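Desktop shuts off by itself in the middle of games, is it the power supply?

Svitlana Holovko
16/12/2025

Hi all, I'm going a little crazy here. My desktop (built in March, so not old at all) has started shutting off while I'm playing. No blue screen, no warning, just click and black. Email and movies are fine for hours. It happened twice last night, and the second time it wouldn't turn back on until I'd gone and made tea. My brother swears it's the power supply, and the one he wants me to buy is $111, so I'd love to be sure before I spend that. I did move the tower into a cabinet under the desk last month, if that matters?

kadar_43

Power supply. Had the same thing, bought a new one, fixed.

Nadiia Derkach

Ooh, hold off on the shopping! I'm not saying your brother's wrong, but "won't start again until it's had a rest" makes me think heat, and you just told us you put it in a cabinet. Mine did exactly this two summers ago and I wasted a whole weekend reinstalling Windows first (don't do that).

Pull the tower out of the cabinet tonight, leave it in the open, and play the same game. If it stays up, there's your answer and it cost you zero dollars. While you play, run any free temperature monitor and watch the CPU number. Mine was sitting in the high nineties Celsius, way too hot.

If it's still bad out in the open, shut it down, unplug it, lay it on its side and take the panel off.
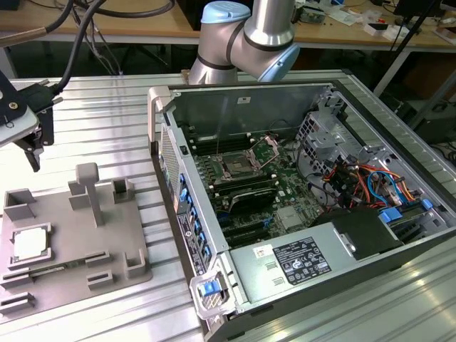 Look for dust in the fans first, and check that the CPU cooler isn't wobbly. One of the push pins on mine had popped loose, probably when I carried it upstairs! If you do lift the cooler off, you'll need to wipe away the old paste and put on fresh, a blob like a pea is plenty. Run the PC for a few minutes beforehand so the paste softens, and twist gently, don't yank.

If the temps look normal and it still dies, okay, then I'd try another power supply, but borrow one before you buy. Let us know how the cabinet test goes!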